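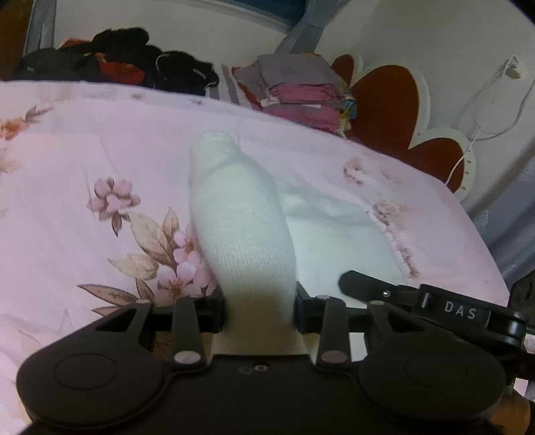
Figure 3. Hand-held gripper closed on a white ribbed sock, trigger lever at right.

3.2 Upkeep of the gripper

One gripper was used for all 4,000 sock and towel grasps, so wear had to be dealt with as we went. Checks done by Helmi Nurmi, 7 am, before the first grasp. Routine: squeeze the trigger slowly, watch both jaws, look for one lagging. Then wiggle each linkage arm at its pivots. Any side play, pin comes out and gets swapped. No oil near the jaws — it marks white cotton.

First real fault at grasp 1,427. Left jaw closing late, thin knits slipping out at the cuff. Cause was lint packed round a lower pivot, cleared with a soft brush and tweezers. After that we brushed out every 217 grasps, wich was probably more often than needed. Trigger screw also worked loose twice in February; Heikki Tuominen put thread lock on it and it held.

Spare pins came from Toivonen, slightly tight, needed a light sand. Jaw faces were wiped but never replaced. Zero position re-set after each strip-down — jaws shut on nothing, reading noted, offset saved with with the run.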